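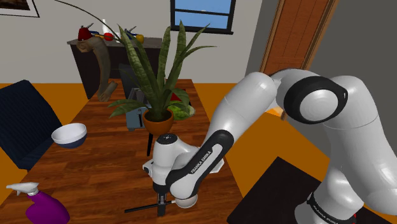 Simulated dining table, with the arm above the black-handled utensil and the potted plant behind.

Bedullow Manipulation Programme
Simulation Data Working Group
Minutes of the meeting held on 8/26/25, Bedullow main building and by video link

Present: Chair; Programme Manager; Simulation Lead; Data Collection Lead; Learning Lead; representative of the operator team; representative of Nukari (scene supply); Secretary.
Apologies: representative of Correa (evaluation).

1. Minutes of the previous meeting

The minutes were agreed as a correct record, subject to one change. Under item 5, "all discarded episodes" should read "all discarded episodes from the kitchen scenes".

2. Matters arising

The Simulation Lead confirmed that the fault in the save routine had been put right. Episodes ended by the operator before the arm returned to its rest position were being stored without their last few steps. The affected episodes have been removed from the training set and are held in a separate folder. The group did not wish to have them repaired.

The request to Nukari for a written list of every object in the dining table scene remains open. The Nukari representative undertook to supply it before the next meeting.

The action on a quieter room for the operators was carried forward. The Programme Manager has asked the building office for a date and has had no reply.

3. Progress of collection

The Data Collection Lead reported that 2,000 accepted episodes are now held for the dining table scene, against a target of 3,000. A further 900 await review. The group noted that if most of these are accepted the target will be nearly met, and that the remaining shortfall should be filled with tasks that are thinly covered at present.

Coverage is uneven. Bowls and plates are well represented. Utensils are not, and operators have tended to leave them until the end of a session. A flat utensil on the planks gives the fingers little to close on, and a long handle turns when it is taken away from its middle. The Learning Lead said that these were the examples of most use to the model and asked that they be given priority.

The operator team asked whether an episode in which the first grasp misses and the second holds should be accepted. After discussion it was agreed that it should, provided that the operator does not reset the scene between attempts. Such episodes are to be marked "recovered". Episodes with more than 2 missed grasps are to be rejected as before.

The Chair asked that the written instructions be changed before any further sessions are booked, so that all operators work to the same rule.

4. Layout of the dining table scene

The Simulation Lead presented a proposal to vary the layout more widely between episodes. At present small items such as the bowls, plates and utensils are moved at each reset, while the larger items move only a little. The Learning Lead was concerned that the model may be using the potted plant as a landmark. In an early trial the arm had gone to the usual place beside the plant even when the bowl named in the instruction had been put elsewhere.

The following points were made in discussion:

The plant should stay in the scene. Its leaves hide part of whatever stands behind them from most viewpoints, and the model must learn to cope with this. It should, however, be moved along the table as well as turned.

The toaster and the lettuce may touch or overlap from the camera's side. This is acceptable. Objects which pass through one another are not, and any episode showing this is to be rejected at review.

The Nukari representative pointed out that objects placed close to the table edge may fall when the scene settles. The operator team had met this several times and had been restarting by hand. The Simulation Lead agreed to add a check which waits for all objects to come to rest and draws a new layout if any has left the table.

Chairs should also be varied, within limits. The arm's path over the table must stay clear.

It was agreed that the wider layout be used for all new episodes, and that the existing episodes be kept. The two groups are to carry different labels so that the Learning Lead can train with and without the older material.

5. Wording of instructions

The Learning Lead reported on a check of the text attached to each episode. Operators choose an instruction from a list and may add their own version of it. The added versions are of good quality, but names for the same object differ a great deal. The small pale bowl near the arm has been called a cup, a bowl, a pot and a dish.

The Chair asked whether a fixed list of names should be imposed. The Learning Lead advised against it. People giving instructions in ordinary use will differ in the same way, and the spread of wording is of value. The group accepted this advice. It was agreed, though, that wrong names should be corrected at review, and that instructions giving a position ("the one on the left") should say from whose side the position is meant. Left and right will be taken from the view shown to the operator — the Secretary is to add this to the guidance.

The operator team asked for a short set of sample instructions covering plates. The octagonal plate, with its raised rim, has drawn few added versions so far, and operators would welcome some help with it. The Learning Lead agreed to supply these.
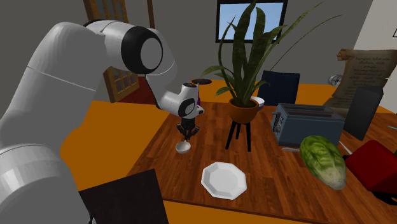 6. Review of episodes

The Data Collection Lead reported that review is now the slowest part of the work. Each episode is watched in full by one reviewer, and a share is watched again by a second. The two reviewers agree in most cases. Where they differ, the cause is usually whether the fingers had fully opened before the arm withdrew.

Jivis, the review tool now in use, allows an episode to be played at double speed but does not keep the reviewer's notes if the window is closed early. The Simulation Lead has reported the fault. In the meantime reviewers are asked to save after each episode.

It was proposed that the second viewing be dropped for simple tasks. The Programme Manager did not support this while the guidance on missed grasps is changing. The proposal was not adopted and may be brought back once the new rule has been in use for a full round of sessions.

7. Evaluation

In the absence of the Correa representative, the Programme Manager read a short written report. Correa asks that a set of layouts be kept apart from training and not shown to operators. The group agreed. The layouts are to be drawn by the Simulation Lead under the wider scheme described in item 4, and stored where the operator accounts have no access.

Correa also asks for the camera positions to be frozen. The Simulation Lead said that one change was still wanted, as the robot's wrist hides the gripper fingers from some angles at the moment of grasping. It was agreed that this change should be made first, with the positions frozen afterwards.

8. Operator sessions

The operator team reported that long sessions lead to hurried grasps towards the end, and that the reject rate rises accordingly. Shorter sessions with a break between them will be tried. The Programme Manager will check that this can be met from the present staffing budget.

9. Any other business

The Nukari representative gave notice that the surface of the table will be changed in the next release of the scene. The group asked that the present wooden table remain available alongside the new one.

10. Actions

Object list for the dining table scene: Nukari.
Reply from the building office on the operators' room: Programme Manager.
Revised rule on missed grasps and the "recovered" mark: Data Collection Lead.
Settling check and wider layout: Simulation Lead.
Guidance on left and right: Secretary.
Sample instructions for plates: Learning Lead.
Reserved layouts and camera change: Simulation Lead.
Budget check for shorter sessions: Programme Manager.

11. Next meeting

The Secretary will circulate a date once Correa has confirmed its availability.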